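Lime plaster in the back room: drying notes

The north wall of the back room was stripped to brick in spring and left alone over the summer. Moisture readings at skirting height settled by the end of September, so I started the base coat this month. The room is small, one window, no heating. The lime is a natural hydraulic type from Verschueren, bought through the builders' yard in Traludden, who deliver on Tuesdays if the pallet is full and otherwise when they feel like it.

Total order was 31 bags. The wall needed fewer than that, but the chimney breast took a deeper dubbing coat than planned. Two of the courses behind the old fireplace were set back by almost the width of a thumb. 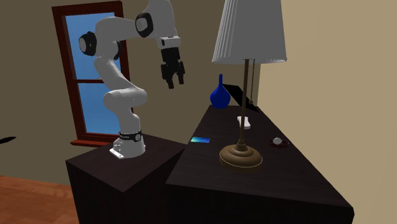 Filed under: House / Walls and Plaster

Mix was one part lime to two and a half parts sharp sand by volume. The Dondwood sand is coarser than what I used in the hall and holds less water, so the mix goes off faster on the board. I damped the brick the evening before and again in the morning. Skipping the second damping cost me a patch by the window, where the suction pulled the coat dry and it crazed within a day. That patch came off and was redone.

Between coats I scratched the surface in a diamond pattern and misted it twice a day. Humidity was logged every hour with a cheap sensor on the sill. Over the first coat that gave 126 readings before the battery failed, with no large swings apart from one night when I left the window open.
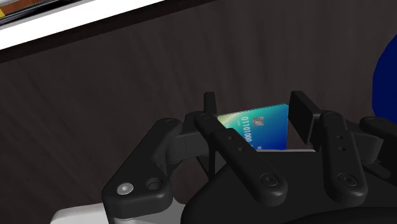
No. 14

Cost to date is 1568, including sand, delivery and the mixing paddle, which I would have needed anyway. The finish coat is extra. Nearly 600 of it went on lime alone. Gypsum would have been cheaper and much faster, but this wall has no cavity and I don't want to trap moisture in it.

The finish will be a fine lime putty coat, two passes, closed with a plastic float. After that, limewash. I have a test pot of a gray called Dorkness — the spelling is theirs — and it dries several shades lighter than it goes on. Three sample squares are on the chimney breast. The one with four thin coats looks the most even.

Next job is the window reveal, where the old bead has rusted through. I still need to find a stainless one in the right depth.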